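Bin Inspection, Household and Toy Mix, Unit 2552
Inspector: Araceli Trujillo
27 August 2021 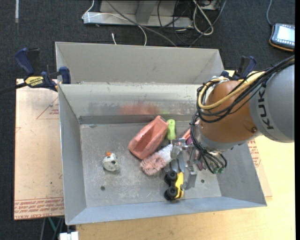
Front bin floor: OK. Scuffed, no action.
Bin walls and rims: OK. Run a gloved hand along all edges before loading.
Sharp or broken items: none found. Recheck the pink plastic piece at the next round.
Toy vehicle: wheels tight, no small parts coming off.
Brush head: sheds a little. Bag it if it gets worse.
Rear bin: not checked, Povilas Kütt to do.

Next full check: December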